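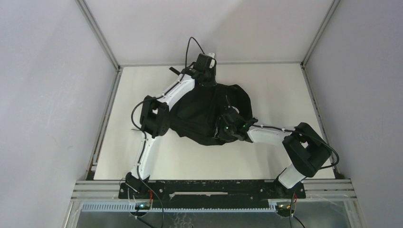

How I record cloth folding examples for a two-arm setup

Posted 7/22/19

I've had a few messages asking how I collect the cloth examples for Nullholm, my little folding project, so I've finally written it all down. I'm assuming you already have two arms you can steer by hand and some way of saving the joint positions along with the video. I use Dosix for the recording side, but anything that keeps the two in step will do.

Start with the cloth. Pick one and stick with it for the whole first batch! I swapped between three tea towels in my first week and ended up with a muddle I couldn't learn anything from. Black cloth is harder on the camera than you'd think (the folds all melt into each other), so put it against something pale and keep the light soft and even.

Before you record, decide where an example starts and where it stops. Mine starts with both grippers open and the cloth dropped in a heap. It stops when the cloth is flat, both arms are back home and I've counted to 2 in my head. That little pause matters more than it sounds, as my early recordings ended mid-movement and the arms learned to hover.

Then do a few dry runs. Lift with one gripper, find a lower corner with the other, and pull the two apart slowly until the cloth stops swinging. Don't fling it. If you miss the corner, let go and try again while still recording. I keep those ones, as long as the second try is a clean one, and label them "regrasp".

Drop the cloth afresh each time. I used to place it quite neatly without noticing, and of course the arms then fell to bits with any heap that wasn't neat. Now I scrunch it up and let it fall from elbow height.

I work in sets of 10 and then stop for tea. When I get tired I start rushing the second grip, and you can see it in the playback. Watch every set back at double speed before you carry on, and bin anything where your hand strays into view or a cable snags on the cloth.

For naming, I put the cloth first, then the set, then the take. Vadness, the folder with all of July's work in it, is up to 1,662 takes and I can still find things.

Next job is sleeves, once I've sorted the gripper pads. I'm trying the Harahap ones first.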